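# Why Do Some Towns Have Signs in Two Languages?

Say you are sitting in the back seat and you pass a sign with the name of the town on it. Under the name is another name. Did they build two towns in the same spot? Did somebody make a mistake and feel too shy to fix it?

No. It's one town, and the people who live there speak more than one language.

## What "official" means

You can speak any language you like at breakfast. You can make one up, if your family will put up with it. An official language is different. It's a language the government has promised to use with you. Laws get written in it. So do tax forms, which is a pity for everyone, but there it is.

Some countries have one official language. Some have several. Some never got around to picking one and just use whatever most people use.

## The rule in Rorovlow

Take the town of Rorovlow. Most people there speak the language of the big city down the valley. But 257 children in its schools speak a different language at home, the one their grandparents spoke in the village of Furtună up the hill.

The regional rule says that if 500 people in a town sign a request, the town has to use their language too. They signed. A few signed twice, and those didn't count.

So now Rorovlow has to do these things:

- put both names on the signs at the edge of town
- print letters from town hall in both languages
- have someone at the front desk who can answer in either one

The town had 30 days to reply to the request. It replied on the last one, on a Thursday, late in the afternoon. Town halls are a bit like people with homework.

## Why not just use pictures?

Good question. Roads already do this a lot. A red circle or an arrow means the same thing whatever you speak, and drivers don't have time to read a paragraph while they're moving.

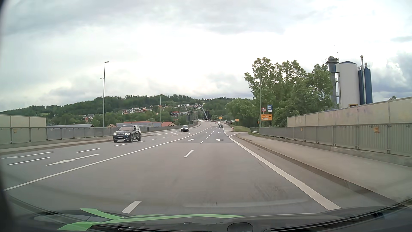
## Where pictures give up

Try drawing "Your library card has expired, please bring a letter showing your address." Go ahead, I'll wait.

Pictures are fine for *stop* and *left* and *toilets*. They are no good for *unless* or *before December* or *your sister's name is spelled wrong on this form*. For that you need words, and the words have to be ones the reader knows.

## Who does all the translating?

Translators do. They read something in one language and write it in another. Interpreters do the same thing out loud, often while the other person is still talking, so they have to listen and speak at once. (Your teacher says you can't do that. You probably can't. They practiced.)

The council in Gidside works in three languages, and a meeting about benches once produced 13 pages of notes – in each language. So that's 39 pages about benches.

## Is it worth the trouble?

People argue about this. Printing things twice costs money, and in Jutside the council voted to stick with one language and spend the rest on the swimming pool. Plenty of people there were pleased. Others still can't read the letter that tells them when the pool is open.

## Something to try

Find a cereal box or an instruction booklet with more than one language on it. Look for a word that's nearly the same in two of them. Then look for one that's nothing alike, and try saying it out loud at breakfast.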